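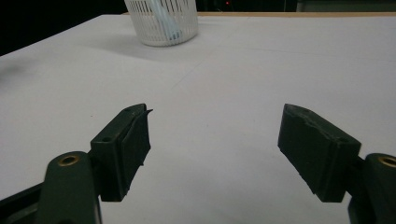

Murnora Project – Progress Report to the Okby Fund
Reporting period: June to September
Prepared by Larasati Pasaribu, project lead

Summary

The project is on schedule for data collection and one month behind on policy training. We now have 2,025 usable demonstrations recorded with the hand-held gripper. The first trained policy has been tested on the Stestach arm. Results on known objects are good enough to build on. Results on new objects are not, and most of the next period will go to that problem.

Work completed

Data collection. Two operators recorded demonstrations of pick, place and move tasks on a plain white tabletop, using cups, small baskets and packaging. Each recording starts with the gripper open and the object some distance away, so that the approach is part of the data. In the last period we started recordings with the fingers already close to the object, and the policy trained on that data did not learn to reach. We dropped 807 of those older recordings from the training set and kept them in storage.

Checking. Every recording is replayed once before it is accepted. We reject it if camera tracking is lost, if the object leaves the view for more than two seconds, or if the gripper opening is not logged. The plain tabletop gave us trouble with tracking early on, as there is little on it for the tracker to hold on to. Turning up the lights at the back of the room did not help much. Slowing down the first second of each approach did, and operators now do this as a matter of course.

Training. The policy takes camera images and gripper opening as input and predicts the next short run of motion. We trained three versions. The third, which uses relative motion instead of positions fixed to the table, is the one reported here.

Results

We ran 20 trials per condition on the Stestach arm, with the object placed by a person who did not run the training.

Known objects, known positions: 17 of 20 successful.
Known objects, new positions: 14 of 20.
New objects, any position: 6 of 20.

A trial counts as successful if the object is lifted, moved and set down upright inside the marked area. Most failures with new objects came at the moment of closing. The arm reached the right place but closed too early, or closed on the rim and tipped the object over. Slotted and mesh containers were the worst group. We think the policy is reading the gaps in the wall as space it can close through, but we have not tested this yet.

Equipment

The finger pads wear faster than we planned for. The upper edges become uneven and the material starts to fray at the tip. We do not know how much pad wear affects the data. From next month operators will write down the pad condition at the start of each session, and we will compare success rates for policies trained on early and late recordings from the same pair of pads. Replacement pads have been ordered from Hoxha and the cost fits within the consumables line.

The linkage and bushings have needed no repair in this period.

Delays

Training started a month late because the replay check took longer to write than expected. The check is finished and runs overnight, so we do not expect this to happen again. The second operator was also away for part of August – the recording target was still met.

Plans for the next period

Record a further set of demonstrations with slotted and mesh containers only, at varied distances from the gripper.
Retrain the third version with this set added and repeat the same trials.
Run the pad wear comparison.
Send the Fund a short note on the new object results before the full report.

Budget

Spending is within plan on all lines. We ask to move the unspent part of the travel line to equipment, to pay for a second set of fingers. A separate request form is attached.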